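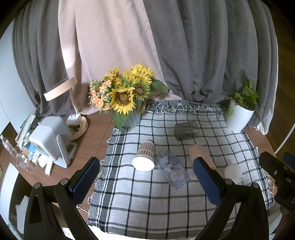

Cups at rest on the checked cloth. August, mid-afternoon.

The Table After
by Oratile Venter
2 min read · 2,484 views

I have been taking pictures of tables once people have finished with them for nine years, and I have yet to meet one that looked the way its owner had planned. A laid table is all manners. I prefer it later, when the cups have given up standing and the cloth is left to hold things together.

I have a series I call Undside, a name chosen in haste and now printed on 400 postcards. Prints are by Brundberg, who once asked, very politely, whether I would ever consider a landscape.

The fringe is my favourite part. A fringed tablecloth starts shedding the day you buy it and goes on until one of you dies. I like the loose threads wandering off over the wood – the only guests with any ambition.

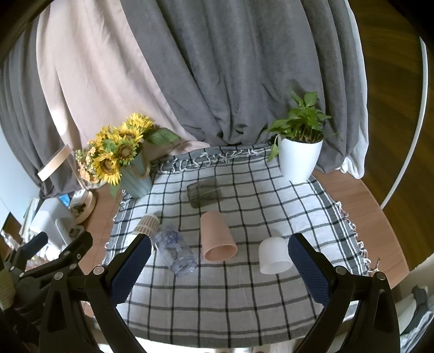
Artificial flowers I used to be snobbish about. I have since killed enough real ones to see the point, and sunflowers in particular seem to cope well with being fabricated. They look cheerful at three in the afternoon beside a scatter of cups, and I can't say the same for myself.

More tables next month, including a very stern one with a single egg cup.

223 likes · 9 comments · Share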